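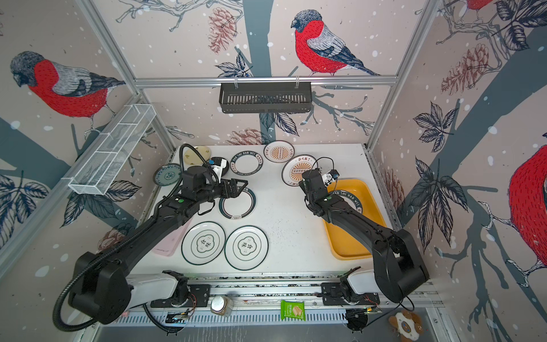
Issue 35, page 8

Wanted: people who doubt that plates need sorting

Merstead is looking for eleven people to spend an afternoon putting mismatched plates into trays and telling us why they put them there. I have my doubts about the whole business, and I'd like to hear from people who share them.

The claim comes from Kadlec, whose booklet on kitchen order says a mixed set of plates has one natural arrangement and that any sensible adult will find it. I have read the booklet twice. It never says who the sensible adults were. Take two big white plates with green rims and a white one with an orange sunburst in the middle. Do the green rims go together because they match? Does the sunburst go with its larger cousin, or does size come first? And where do you put a dark teal plate with flowers on it? My own family would give you four answers and a fight.

So we are going to try it. You get a table of plates, a yellow tray and a pink tray, and no instructions beyond "put these away." Some of the plates have Chinese lettering. You don't need to read it, though if you do, please tell us when you sign up, as it may change how you group them.

Who can apply: anyone over 18 who washes dishes at home. No restaurant staff this time, and no one who has taken the Ulleletti home organizing course. I have nothing against the course except its price.

The session runs 57 minutes, with a short talk afterward. We pay a flat fee and bus fare. There is no gift bag, and you will not go home with a better kitchen. If someone promises you that, ask them how they measured it.

To apply, write a few lines to Ludmila Michalík at the Merstead front desk by 4 September 2025. Tell us how your plates are stacked right now, before you tidy them. Results will be printed in the next issue, including if Kadlec is right.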